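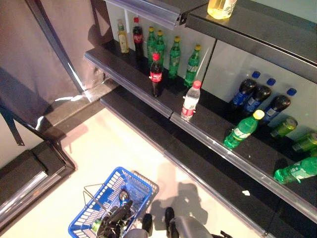
EmunskaMom
Posted 2018-05-07

I'm 18 weeks along with my second and I need to talk to somebody about swimming, so you all get to be the somebody. With my first I swam right up until the week before he arrived, and I loved every minute of it (well, maybe not the locker room). This time I get in at the Tully pool, do a few gentle laps, and I'm ready to climb out and take a nap on the deck. My midwife says everything looks fine and I should go by how I feel, but how I feel is wiped out! The other thing is thirst. I come out of the water so dry that a shelf of sodas, the Coca-Cola with the red cap or any of those green bottles with the yellow caps, looks like the most beautiful thing in the world, and I don't even like soda much. Did anybody else's second pregnancy go like this? And did you keep swimming or let it go for a while?

lanefour_oanh

Oh, I could have written this one myself. I was a year-round swimmer before kids, the kind who kept a notebook, and I had 2,529 laps written down for the year when I found out about my daughter. I was so proud of that number and so sure I'd keep adding to it. Then with my son I think I got in the water maybe once a week, and some of those times I just hung on the wall and kicked while my neighbor told me about her kitchen remodel. He's four now and swims like a little otter. Please be easy on yourself. Chasing a toddler all day is exercise too, and you weren't doing that the first time around.
Oanh Hoàng

Hekova_hills

I'm going to disagree a little, and I hope it comes across kindly. I felt exactly the same at that stage and I quit completely, and I was sorry later. My back hurt more and I slept worse, and by July I felt like a stranger in my own swimsuit. If I could do it over I'd have kept going for ten minutes, even if all I did was float. So my vote is don't let it go unless your midwife tells you to.

pullbuoy57

See, I went the other way. I pushed myself to finish 500 yards every visit because I'd told myself that was the minimum, and I ended up dreading it. I'd sit in the parking lot and cry, and then I'd go in and swim anyway. Stopping was the best thing I did. I walked the dog instead and went back to the pool when the baby was three months old.

Hekova_hills

That sounds miserable and I'm sorry, I would have stopped too! I don't mean anyone should be hitting a number. I only mean that getting in the water at all did me good, and I wish I'd known how much.

pullbuoy57

Fair enough. I think I read "don't let it go" and had a little flashback to that parking lot. We probably agree more than we don't.

Muireann Rafferty

Coming in on the thirst question, as I taught prenatal water classes at Canero for years. You do sweat in a pool, you just don't notice it, and a warm pool makes it worse. I always had my ladies leave a water bottle at the end of the lane and take a few sips every time they came back to it. Have a snack beforehand as well. Half of my worn-out swimmers had come straight from work on nothing but a cracker. Do mention the thirst to your midwife if it hangs around when you're not swimming. It's an easy thing for her to check.

EmunskaMom

You are all so lovely, thank you. Muireann, I'm a little embarrassed to say I've never once brought water to the pool, and I usually go before breakfast. I'll bring it up at my next appointment too. I think I'm going to try the ten minutes, with permission to hang on the wall, and leave my watch at home. Oanh, does your neighbor have any more kitchen stories?

lanefour_oanh

She's moved on to the bathroom. I'll save you the lane next to us.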